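2020年5月29日 星期五 晴转阴

七点四十才醒。闹钟响过没有不知道，反正没听见。牙刷了脸没洗，抓了个冷包子出门。楼下那家豆浆还没恢复堂食，排队的人隔得老远，算了没买。

电梯里碰到隔壁公司的，口罩上面两只眼睛，点点头，谁也没认出谁。

到办公室八点五十二。体温枪对着额头打了两次，第一次没读数。登记表上签名，笔又没水了。

今天主要三件事：搬桌子，盘样品，跟Oda那边对单子。结果只做完一件半。先记下来，不然周末又忘。

上午。

行政上周就说座位要重新排，人和人隔开点，一直拖。今天早上群里突然一句"十点前各自把桌面清空"，我的妈。我桌上那堆东西，去年年会的杯子，三根充电线（有一根配的手机早没了），一包拆开的红枣，硬的，扔了。还有Latrice Ferreira去年回里斯本前塞给我的那本笔记本，一个字没写，舍不得。放回抽屉最底下。

翻出来一张收据，一家叫Derkine的打印店，113块，打的什么完全想不起来。应该早就可以报销的，现在过期了吧。下周问问财务，脸皮厚一点。

清桌子清到一半电话来了，Baltside的人，问上个月的布样到底寄没寄。寄了，我说寄了，单号发你。挂了以后找单号找了二十分钟。在微信里，不在邮箱里，也不在表格里。以后单号一律进表格！！写在这里监督自己，虽然上次也这么写过。

擦桌子。白桌子真的不能买，当初谁挑的。袖子蹭一下就一片灰，杯底一圈一圈的，拿湿纸巾擦，擦完更花，又拿干的擦一遍。小付说用酒精，酒精现在按瓶领，要签字，懒得去。用牙膏试了一小块，有点用，满手薄荷味。中午吃饭都是薄荷味。

午饭在座位上吃的，食堂还是只能打包。番茄炒蛋，米饭太硬。吃完想趴一会儿，刚趴下，群里又开始了，问谁的椅子多出来一把放在过道里。不是我的。问了一圈都说不是自己的。最后就那么放着。

下午。

盘样品。Costurura那批，说好700件小样，箱子上写的也是700，拆开一摞一摞点。点到一半有人来借剪刀，忘了数到哪，重来。第二遍点完少18件。我又点了第三遍，还是少18件。发邮件过去，那边说可能跟下一批一起走了，"最迟下周三"。行吧。邮件截了图，存了，这次存在表格旁边那个文件夹里。

其实点东西的时候挺安静的，脑子里什么都不想，比开会舒服。手指头被纸箱边划了一道，不深，创可贴贴了两次都掉，后来就不管了。

颜色也有问题，灰的那款比色卡偏蓝，拿到窗边看又还好，拿回灯下面又蓝。叫小付看，小付说是灰的。叫组长看，组长说"有点那个意思"。什么意思啊。先标了个问号，等周一再拿自然光看一次。还有扣子，两孔的发成四孔的，不知道是他们改了还是我们改了，翻聊天记录翻到四月底，没找着，头疼。

空箱子拆平了捆起来，绳子不够，用胶带凑合。楼下收纸箱的大叔今天没来，先堆在货梯旁边，物业看见肯定要说。

三点半跟Oda对单子，线上开，断了两回线。对方一直在吃东西，嚼的声音特别清楚，又不好意思说。单子对到第四页，剩下的下周一再说。也就是那一件半里面的半件。开完会耳朵疼，耳机该换了，海绵都掉渣了，黑的，掉一领子。

四点多去把样品柜也顺手理了理。柜子里什么都有，卷尺，别针，半盒粉笔，一件不知道谁的外套。外套掏掏口袋，一张电影票，一月的。那时候还能看电影。挂回去了。

理柜子的时候想起来水还没喝，一上午就早上那一口。组长老说要多喝水，自己天天可乐。我的杯子清桌子的时候收进箱子里了，箱子在最下面，上面压着两摞布样，不想搬。

快下班那会儿桌子又乱了。早上白擦。
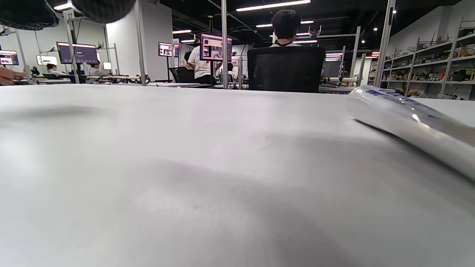 第18页

一个透明瓶子横在桌上，就那么躺着，懒得扶。桌面还是一块一块灰的，我擦了三遍啊，三遍。那边几块屏幕都紫乎乎的，看久了眼睛花。有人背对着坐在椅子里，就露个后脑勺，黑头发。还有一个站着的，白T恤，背上还是胸前印了什么没注意，反正也是背对我。周五下午，没什么精神，我也不想过去说话。

新座位还没完全定。名单上我在靠墙那一排，冬天应该暖和，夏天不知道。离打印机近，完了，以后卡纸肯定都叫我。离茶水间倒是远了，要走一大圈，就当锻炼吧。跟小付隔了两个位子，中午拼外卖不方便了，他说可以喊。

六点十分走的。走到地铁口想起来伞没拿，又回去，伞不在，在家里，昨天就带回去了。白跑一趟。天阴着，一直没下。

地铁上有座。坐下就困，坐过一站，往回走的时候顺路买了菜，青椒，豆腐，一把小葱。葱涨价了。收银的姑娘让我把口罩往上提一提，我才发现鼻子一直漏在外面，不好意思。

晚上青椒炒豆腐，炒糊了一点，还是吃完了。我妈打电话来，问端午回不回，我说看情况，她说你每次都看情况。聊了一会儿阳台上的辣椒苗，她那盆都开花了，我这盆还是两片叶子，是不是水浇多了，还是土不行。她说换盆，周末去买个大点的，顺便买土。

衣服泡着还没洗，泡了一晚上加一个白天了，再不洗要馊。现在去洗。洗衣机十点以后不能开，楼下会敲管子，那就手洗，先把白的搓了，深色的明天在说。

周末要做的：
花盆，土
耳机（看看有没有打折，最多花两百）
Derkine那张收据拍照，别又丢了
给Latrice回信，拖了快一个月了，她问我还住不住原来那里，还问猫
冰箱里那半颗白菜赶紧吃掉
剪头发？理发店要预约，打电话

周一要做的：
Oda的单子从第五页开始
灰色那款拿到窗边看
扣子问清楚，两孔还是四孔
催Costurura，语气好一点
把杯子从箱子里挖出来

十点零五了，衣服还没洗。手上还有一点牙膏味，洗过好几遍手了都。先写到这，去搓衣服。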